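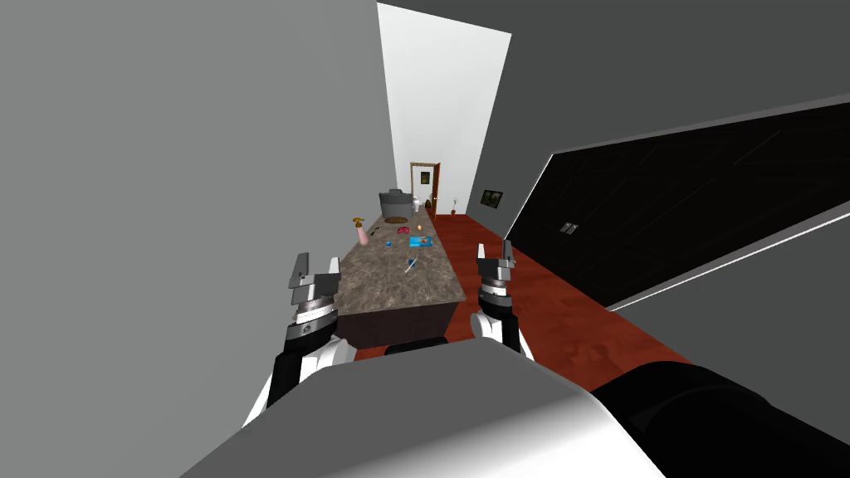

Chapter 5: Floors and Why We Ignore Them

Print | E-mail

I spent my first 15 years of decorating work thinking only about walls. Paint, paper, shelves – all of it at eye level. Then I took on a long, narrow house in Kettani and the owners hated every color I tried, until we pulled up the carpet and started over from the ground! 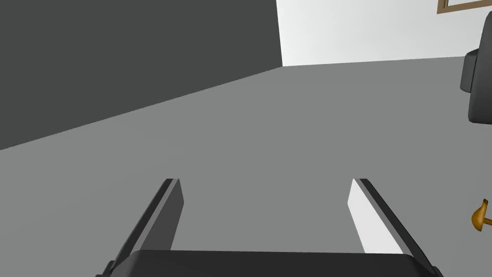

Color on a floor behaves differently from color on a wall, mostly on account of the light coming down on it all day. A big floor also has nowhere to hide. Look at how far that smooth medium gray runs with no board or seam to break it up, and think about living with it in June and again in January. I like a gray like that, but I'd want a rug on it (maybe 2).

Before you read on, take off your shoes and walk through your own place. I mean it. Write down where your feet feel cold, where things creak,

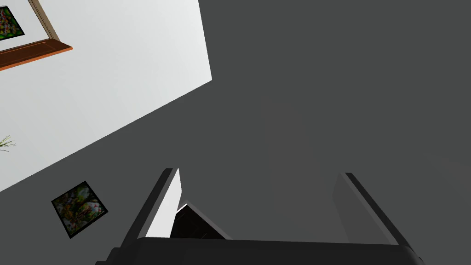 and where you always seem to speed up. Keep the list handy, we'll need it for the room plan in the next section.

Print | E-mail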